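Two arms on the dining room table, part 6

July 11, 2024

The arms have been bolted down since October and I have rebuilt the wrists twice. This post covers the second rebuild, the gloves, and the desk tidying routine that I keep promising and keep not finishing.

For anyone new, I am building a pair of arms at home that can put away the stuff that piles up on a table. Pens, mostly. I am not in a hurry. I work on it after dinner and on weekends, and the parts come out of the same budget as my bike.

The old wrists had play in them. I could grab the hand and rock it a little with the motors locked, and by the time that reached the fingertips it was enough to miss a pen completely. I tried shims first. They helped for a week. Then I ordered a pair of collars from Thakur, which took a long time to ship and fit on the first try, and I took both arms apart to put them in. Getting the cables back through was the worst part of it. I ended up leaving the bundle outside the arm and that is where it is going to stay for now.

The gloves went on at the same time. Bare fingertips slide on smooth barrels, and knit gives them something to hold with. The ones I have are black and they shed. I pick fuzz out of the finger joints every few days. The wrist camera doesn't love them either. Against the window the whole hand goes dark, and the software has to find the fingers by their outline.

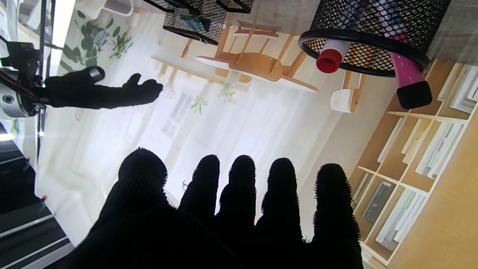 Viera Dvořáček wrote in after the last post to say I should stop fighting the exposure and do the calibration at night with one lamp. She had the same trouble with a Wimico board on her own build, where the auto exposure kept hunting every time a cloud went over, and she lost a whole Saturday to it. Her fix was to lock the exposure and then never touch the curtains again.

I did lock it. Night sessions are harder for me, with people asleep on the other side of the wall and one gearbox that whines. So I calibrate in daylight and accept that some runs are going to be bad.

The calibration itself is simple and dull. Each hand goes through a set of poses, open, half closed, closed, and I check what the joints report against where the fingers are. I had been storing the results in one long file and it was up to 1,742 lines before I noticed that half of them came from the old wrists. I threw it all out and started over. If you are keeping data from before a hardware change, put it in a different folder.

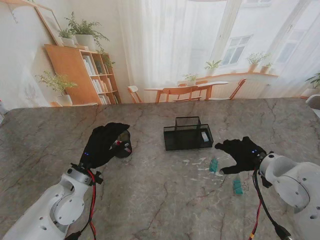

My plan for the routine has changed a few times. At first I wanted the arms to sort everything by type, and that was too much. The current version has one rule, which is that anything small and loose goes in a container. Where the thing lands inside the container doesn't matter yet. I use a black wire-mesh organizer as the target and keep it in the middle of the table where both hands can get to it. The tray at the front is low and forgiving. The taller part at the back is where the trouble starts, as a hand has to come up and over and the wrist runs close to its limit.

Flat pieces are the other problem. A marker rolls, but at least it has a side you can get a finger under. Something thin lying flush on marble gives the fingertips nothing. The right hand will press down on it, drag it a little way, and report a successful grasp. I added a check on the finger angles after closing. If they read as fully closed, the hand is empty, and the routine tries again from a different side. It gets 4 attempts and then it gives up and moves on to the next item.

The mesh gave me grief too. The depth reading goes partly through it, so the software thinks the container is full of holes, or that the bookshelf is sitting inside it. I now tell it where the rim is by hand at the start of each session. It's a cheat and I am fine with it.

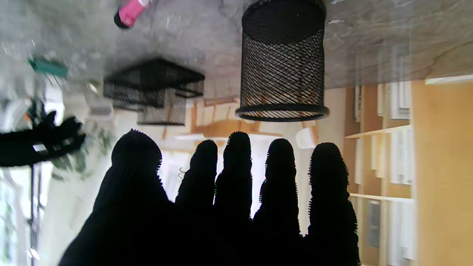 Miloslav Hudec asked in the comments why I don't just line the containers with paper and be done with it. He also wanted to know if the Drultix drivers are still running hot, and whether I would post the wrist files.

Paper would work, and I may do it. I would like the thing to cope with a normal desk, though, and I don't know anyone who lines their pen holder. The drivers are better with the fan on. The files need cleaning up before anybody else should print from them. Two of the holes are the wrong size and I have been drilling them out by hand, so give me a couple of weeks.

Next up is getting the two hands to stop reaching for the same object. Right now the left one waits for the right one to finish, which is safe and very slow.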